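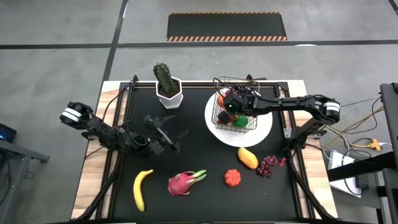 Cleaning, repairing and storing artificial fruit

Artificial fruit fails in four ways. It collects grease and dust, the paint rubs through at the high points, seams open, and stalks or crowns come away. All four can be dealt with on a kitchen table. The method below covers moulded plastic, coated foam and painted plaster. Wax fruit needs different treatment and is covered only briefly at the end.

What you need

A soft make-up brush or a clean 25 mm paintbrush
Two bowls
Washing-up liquid with no added moisturiser
Cotton buds and a lint-free cloth
Wet-and-dry paper, 2000 grit
Acrylic paints and a matt acrylic varnish
A two-part epoxy for plastic and plaster, or a foam-safe glue for foam
A wire cooling rack
Acid-free tissue and a lidded box

Step 1: Find out what the fruit is made of

Press a thumbnail lightly into the base. Coated foam gives and recovers slowly. Hollow plastic flexes and springs back at once. Plaster does not move at all, and feels cold and heavy for its size. Wax takes a mark from the nail, so choose a spot that will not be on show.

If you cannot tell plastic from coated foam, look for a seam. Blow-moulded plastic nearly always has a line running from stalk to base. Foam fruit is more often dipped, and the coating covers everything except a small pinhole where it was held on a pin.

Sort the pieces by material before doing anything else, and keep them sorted. Most damage at the cleaning stage comes from washing a mixed batch.

Step 2: Dry cleaning

Brush every piece dry, working from the top down. Hold the fruit by the widest part and never by the stalk. On grapes and other bunches, start at the wire and brush outwards so that dust is not driven into the centre.

Pay attention to recesses. The dimple of an apple, the leaf joint of a strawberry and the inside of a pomegranate crown all hold dust that turns to paste when it gets wet. A cotton bud cut at an angle will reach most of them.

For plaster, this may be all the cleaning you should do. Unvarnished plaster paint is often a water-based distemper and will lift.

Step 3: Wet cleaning

Plastic: fill one bowl with lukewarm water and a few drops of washing-up liquid, the other with plain water. Dip the cloth, wring it out and wipe. Rinse with a second cloth from the plain bowl. Do not submerge hollow pieces. Water gets in through the stalk hole and cannot easily be got out again.

Coated foam: as above, with a cloth that is barely damp. Any crack in the coating lets water into the foam, and the coating will lift around it within a few days.

Varnished plaster: test a damp cotton bud on the base. If colour comes off, stop. If the bud stays clean after ten strokes, wipe the piece one section at a time and dry each section before moving on.

Stand everything on the cooling rack overnight. Do not use a hairdryer on foam.

Step 4: Repairing paint

Wear shows first on the shoulders, where the fruit is widest and where hands go. Do not repaint the whole piece. Key the worn patch with the 2000 grit paper, used wet on plastic and dry on plaster, and feather the edge until you can no longer feel a step.

Real fruit is rarely one colour, and a patch in a single flat red will show from across a room. Work in three thin layers:

Base. Mix the lightest colour present, usually a dull yellow with a trace of green. Apply it to the bare area only.

Body. Thin the main colour to the consistency of milk and stipple it on with a dry brush, letting the base show through towards the stalk.

Speckle. Load an old toothbrush with a darker, thinner mix and flick it from 20 cm away. Mask the rest of the piece. Practise on card.

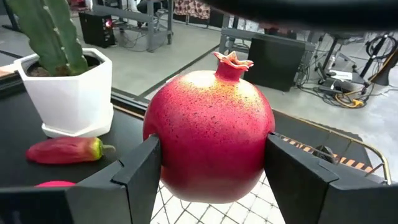
One reader disagrees with the order of the layers and writes that the speckle should go on before the final body coat, where the thin colour softens it; put on last, it sits on the surface like splashed gravy. The same reader uses a stencil brush in place of the toothbrush and reports fewer large blots. Both points are fair. On glossy skins such as apple or pomegranate, speckle under the last coat does look more natural. On citrus and pears I still put it on top.

Leave the paint for a full day, then varnish the repaired area and a wide margin around it. If the original finish is glossy, build up the shine with two thin coats of gloss. A single thick coat will pool in the dimple.

The Kollmont acrylics I use dry slightly darker than they look in the pot. Ando matt varnish brushes out well but goes cloudy if the room is cold.

Step 5: Seams, stalks and crowns

Open seams on hollow plastic should be cleaned with a cotton bud, closed dry to check the fit, then glued in short lengths. Hold each length with low-tack tape until set. Rubber bands pull the two halves out of line and are best avoided.

Stalks are normally a push fit. If the hole has enlarged, wrap the end of the stalk in a single turn of tissue soaked in glue. On foam, use only foam-safe glue -- ordinary contact adhesive will dissolve a cavity under the coating, and the stalk will drop into it.

Broken crown tips can be rebuilt with epoxy putty. Shape them while soft with a damp cocktail stick, and make them slightly uneven.

Step 6: Storage

Wrap each piece separately in acid-free tissue. Painted surfaces left touching each other will stick, and so will varnish against bubble wrap. Plaster goes at the bottom of the box, plastic above it and foam on top.

A 9 litre lidded box takes a fair table display. Mine are Burent boxes, 193 mm deep inside, which allows two layers of large fruit with card between them. Keep the box out of the loft, where summer heat softens foam coatings. A cupboard on an inside wall is suitable.

Label the box by material as well as by contents, and put a note inside of the paint mixes used for repairs.

A note on wax

Brush only. Do not wash, varnish or wrap tightly. Small scratches can be eased out with a warm fingertip. Store wax pieces in a single layer, each on its own ring of tissue, and turn them twice a year so that no flat develops on the base.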